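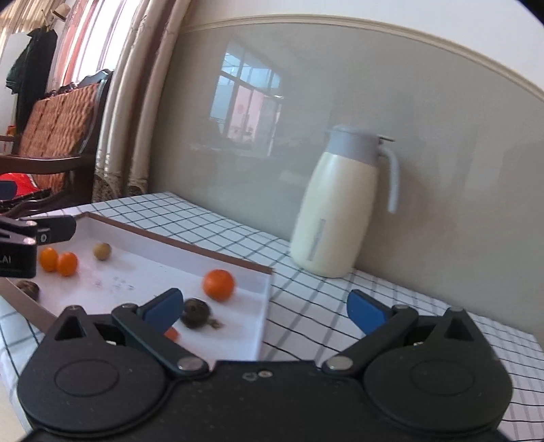

Dried mushroom and little orange fruits in a tray on the checked cloth, April.

I have been meaning to write about my grandmother's soup for years, and every time I sit down to do it I end up in the kitchen instead, which I suppose is a kind of tribute. But it has rained since breakfast and the dog refuses to go out, so let's see how far I get!

She grew up outside Flondau, in a house with a tin roof and a woodstove that took up half the kitchen (or so it looked to me when I was small). Every fall she threaded mushrooms on button thread and hung them over that stove until they were as hard as bark. My cousins and I were allowed to do the threading but never the slicing. By winter the strings were down and the mushrooms lived in a flour tin on the top shelf, and if you lifted the lid the whole room smelled like the woods.

The soup itself is nothing fancy. Barley, an onion, two carrots, a potato if there is one getting soft, and a good handful of dried mushrooms soaked in warm water for 40 minutes. She soaked hers overnight, but I never remember in time. Pour the soaking water in too, only go slowly and leave the last spoonful behind, where the grit is. I ruined a whole pot that way the winter I moved out, and ate it anyway, crunching along with a book propped against the salt.

Then there's the caraway question. My grandmother put in a pinch. Her neighbor Engelbert Egger put in what I can only call a fistful, and the two of them argued about it over the fence for 36 years – quite happily, I think. When she died he brought us a pot of it, and he had made it her way. I still get a bit wobbly when I think about that.

These days I buy my mushrooms from Wallner, the little grocery down by the bridge, where they sit in a big glass jar behind the register and you have to ask. A bag costs me 13 dollars now, and I grumble, and then I buy two. I did try drying my own last October, in the oven with the door propped open on a wooden spoon, and got a tray of something closer to leather. My friend Lorenz swears by a string over the radiator, so that's the plan for this fall.

The one thing I've changed is a splash of vinegar right at the end, off the heat. She would have had words for me! But it wakes the barley up, and my kids, who will not eat a mushroom in any other form, go back for seconds.

Anyway, the pot's on and the windows are all steamed up. If your family makes a version with sour cream, please write and tell me when you stir it in, as mine curdles every single time.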